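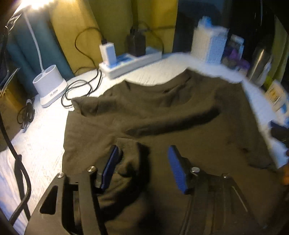 The Patience of Folding

By our staff writer
Wednesday, March 6, 2024

I have been folding T-shirts for most of my life, and I was a little hurt to be told, on a gray morning in Furkstead, that I do it too fast.

The people at Chowdary were kind about it. They have heard every sort of excuse from every sort of folder. Their office sits over a bicycle shop on the main street, two flights up, and what goes on there is the slow business of showing a machine how to handle laundry. The arm that will do the folding lives in another room. The teaching is done by people, with a gripper held in the hand: two black fingers, a blue pad at the tip of each, and a camera that looks out past them at whatever you are about to pick up. You squeeze, the fingers close. You let go, they open. A child could work it, and I gather that on open days children do, and are better at it than their parents.

I had expected something more like a cockpit, I suppose. There is one of those too, a rig called Venon, where you sit in a chair and move a pair of handles while the arm copies you from the far side of a glass wall. I had a turn at that in the afternoon and I'll come to it. But most of the shirts are folded with the hand-held tool, at ordinary tables, quite often in the homes of the people doing the folding, with the lamp and the phone charger and everything else left just where it was. The team likes it that way. A robot that has only ever seen a bare bench under perfect lighting is going to have a hard time of it in a bedroom.

So, the shirt. You lay it out with the collar away from you, and then you look at it for a moment, which I was always forgetting to do. The camera sees what the fingers are headed for, and if you rush in at an angle the cloth disappears behind your own grip and the recording isn't worth much to anyone. Dark shirts are the worst. The creases sink into the color, the shadows look like folds and the folds look like shadows, and my first dark one ended up as a kind of parcel. (I asked whether it could be kept as a lesson in what to avoid. It was deleted, very politely.)

What you want is a bit of fabric standing up from the rest, a little ridge or lump that the pads can close on from both sides. If there isn't one you make one, by pressing down lightly and drawing the fingers together until the cloth bunches. I must have done this with my own hands thousands of times without once noticing. With the gripper I noticed every time! Then comes the lift, the carry across, and the letting go, and the letting go is harder than you'd think. Open too early and the sleeve flops back. Open too late and you drag the whole shirt along with you, like a tablecloth in a magic act that has gone wrong.

By lunchtime I had recorded 143 folds, and two of them were, I was told, really lovely. I have been insufferable at home about those two ever since.

The full collection stood at some 3,000 folds when I visited, a good many of them gathered since January, when a second group of folders started up in Bruneck. The Bruneck shirts look different, I learned over sandwiches. People there tend to bring the sleeves in first and finish with the hem, while the Furkstead folders go for halves down the middle, and there was a cheerful argument going on about whether the arm should be shown both ways or made to pick one. Both, was the feeling by the time the coffee came around, though the sleeves-first people did look pleased with themselves.

Then Venon. I had looked forward to it all morning and I was dreadful at it. With the tool in your hand you can feel the cloth tug a little, and you know when you've caught two layers instead of one. In the chair you have only your eyes, and there is a small delay between your hand and the arm that makes you feel as though you've had a glass of wine. It took me most of ten minutes to turn over one sleeve. The regular operators make it look like knitting. They lean back, they chat about the weekend, and on the other side of the glass the arm goes quietly on with a bath towel.

I asked to see the arm work by itself before I left, with nobody in the chair. It took hold of a shirt near the hem, paused, let go, and took hold again slightly higher up. I do that, I said. Everybody does that, they told me, and it had picked up the habit from all of us.

I fold more slowly now. The drawer looks much the same.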